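White table top has gone smudgy, do the "restorer" creams do anything?

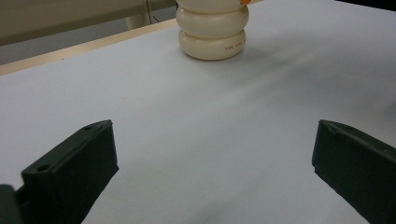

The table top, with the mark near the bottom of the picture

Posted by Leidy Cárdenas, 12/01/2020

I have a white-topped table with a light wood edge that I bought second-hand in March. It came from a house clearance, so no label, no leaflet and no idea who made it. The seller said it was "laminate or lacquer or something", which told me he didn't know either.

There is a faint mark that I can't shift. It shows more in some lights than others. I have tried washing-up liquid and warm water, then a microfibre cloth with nothing on it, then washing-up liquid again because I didn't believe the first go. The mark is still there.

My sister-in-law swears by a cream called Kevberg White Restorer. It says on the tub that it "feeds" the surface. I don't see how you can feed a table top. It also isn't cheap for what looks like a small amount of paste. The reviews on the seller's page are all five stars and half of them seem to have been written by the same person.

The cream-coloured ringed thing normally lives on that table and I'd like to put it back in the same spot without worrying that it's making things worse. Could something standing there leave a mark like this? And has anyone used the Kevberg stuff and had it work on a plain white surface, not on the wooden worktop they show in the advert?

Bezerra

Just get the Kevberg, it's great. I use it on everything, came up like new. Also do the sink with it.

Rilel

I would hold off on the cream. You don't know what the top is made of, and that decides everything. If it's a laminate there is nothing for a cream to soak into. You'll get a shiny film that looks good for a day and then collects dust. If it's paint or lacquer, a lot of these products have a fine grit in them, and the grit is what does the work. It will take off the smudge and the shine together, and you'll have a dull patch where you used to have a smudge.

Try to find out first. Look underneath, or at any chip along the edge. A laminate usually shows as a thin separate layer. Paint or lacquer tends to show as a skin with the wood straight under it.

Then go in this order and stop when it's gone:

Plain water, wrung-out cloth, dried straight away with a different cloth. You have done soap twice and I suspect part of what's left could be soap. Rinse it properly before you buy anything.

A little bicarbonate of soda mixed to a paste, on a fingertip, underneath the table first. Don't scrub. Wipe and look at it from the side with a lamp.

A white pencil rubber. Sounds daft but it lifts scuffs that liquids slide over.

If none of that moves it, it may be in the surface and no tub of anything will bring it out. I wouldn't use very fine wet and dry paper on it, whatever you read. People will tell you 2000 grit is harmless. I did it to a bedside table and I can still see where I stopped.

As for the thing that stands on it, I can't tell from a photo what the base is like. Rubber feet and some plastics can leave a yellowish or greyish mark on white finishes over months. Turn it over and have a look. If the base is bare and dry I'd be surprised if it were to blame. Stick-on felt pads cost very little and would settle the matter either way.

Also be careful about judging it by eye in that light. You've got a shadow going right across the table. I have spent a whole evening cleaning a shadow.

Ikton

Mostly agree with Rilel, except the bicarb. It is still an abrasive, only a mild one, and on old gloss paint it can leave a cloudy ring. I'd try the rubber before it.

I did buy the Kevberg, 186 ml tub, and used it on a white shelf. It smelled of oranges. The shelf looked better that evening and exactly the same as before by the weekend. They now do a bigger one and I can't imagine who gets through it. To be fair to them I didn't know what my shelf was made of either.

Is the mark something you can feel with a fingernail? If you can feel it, it's sitting on top and it will come off with patience. If you can't, I would put the thing back over it and spend the money on something else.

Leidy Cárdenas

Can't feel it. Edge has no chips that I can find, so I'm none the wiser on what it is. I'll do the plain water rinse tonight and the rubber after that. Not buying the cream.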